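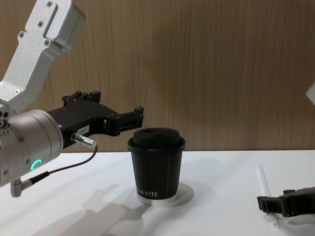 July, notebook 2, 9:40 am

Back on the branching text piece (working title Hornano). Finished entering the passages from the paper cards last night. The file now has 859 links, counting the ones that loop back to the same passage. Want to sort out the dead ends before Graça Leitão reads it.

Ran the link checker. 44 passages can't be reached from the opening. Most are in the harbor section, where I renamed the passages and didn't update the links pointing at them. Fixed those by hand. The rest are old drafts I'd forgotten about. Moved them to a folder called Jarar, same as the old project, so I know where to look.

11:15 am

Conditional links still behave oddly. The letter passage should only open once the reader has been through both the kitchen and the stairs. Going kitchen, stairs, letter works. Going stairs, kitchen, letter doesn't. The visit counter gets reset on the stairs page -- my mistake, I set it to zero there when it was the first page of the chapter. Took the line out. Both orders work now.

Question for Graça: do we tell readers which links they have already followed? Foka changes the link color by default. I turned that off in the spring and now I'm less sure. In the Lo Presti piece the color stayed on and people used it to sweep up whatever they had missed, which made the rereading feel like a chore. With it off, they may not notice that a passage has changed the second time through.

2:30 pm

Graça called. She wants color off for the first reading and on after the ending. Easy enough, one variable. She also thinks the two endings are too close in wording, and she's right, I wrote the second by copying the first.

To do: rewrite ending two, check the back button after the letter, save a clean copy before touching the harbor section again.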